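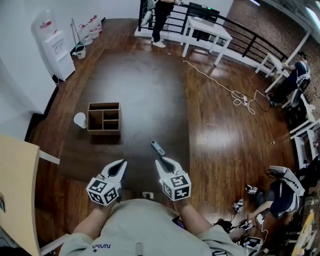

Issue 8

Clundari Sky Club: Your Questions on Star Clusters

Every clear Tuesday we set up on the hill at Nenside, and the same wonderful questions come up at the eyepiece. Lakmal Mondal has gathered them here with the answers we give in the dark, plus a few things we only remember on the drive home.

What is a star cluster?
A group of stars that formed from the same cloud of gas and are still held together by their own gravity. They share nearly the same age and the same chemical makeup, so when you look at one you're looking at a family (a big, bright, slightly scattered one!).

What's the difference between open and globular clusters?
Open clusters are loose, live in the disk of our galaxy, and hold anything from a few dozen to a few thousand stars. Globulars are round and tightly packed, with tens of thousands of stars or many more, and most of the Milky Way's are extremely old. Through a small telescope an open cluster looks like spilled sugar, and a globular looks like a fuzzy ball until the moment the edges break into tiny points. I still gasp at that.

Which one should I look at first?
The Pleiades, if it's fall or winter. You don't need any equipment at all. Most people pick out 6 stars with the naked eye, some see 7, and binoculars bring out dozens. The Beehive in Cancer is our favorite for April evenings, and in summer go straight to M13 in Hercules.

Why do the Pleiades look blue in photos?
Two things are going on. The brightest stars are hot, and hot stars shine blue-white. There's also thin dust in front of and around them that scatters their light, and dust scatters blue better than red. The dust probably isn't left over from their birth. The cluster seems to be passing through it.

Can I see the dust myself?
Maybe! You need a really dark sky and clean optics. Fogged-up lenses make a very convincing fake, so check another bright star nearby. If that one has a halo too, wipe your eyepiece.

How do astronomers work out a cluster's age?
This is my favorite. Massive stars burn through their fuel fastest, so they leave the main sequence first. Plot every star's color against its brightness, find the point where the line bends away, and you can read off the age. The Navaratnam handout has a blank chart if you want to try it with real numbers.

Do clusters last forever?
Open clusters usually don't. Passing gas clouds and the pull of the galaxy tug stars away until the group dissolves. The Sun likely had siblings once, and they're spread all over by now. Globulars hold on far longer.

Do I need a telescope to come along?
Nope. We bring 3, including the big Brirncombe reflector, which shows M13 beautifully. Bring warm socks, a red flashlight, and binoculars if you have them.

What if it's cloudy?
We cancel by 6 p.m. on the club page. Thin, high cloud is usually fine for the brighter clusters, so check before you give up on us!

Can kids come?
Yes, please! There's a step stool at every eyepiece. Children under 8 need a grown-up with them on the hill path.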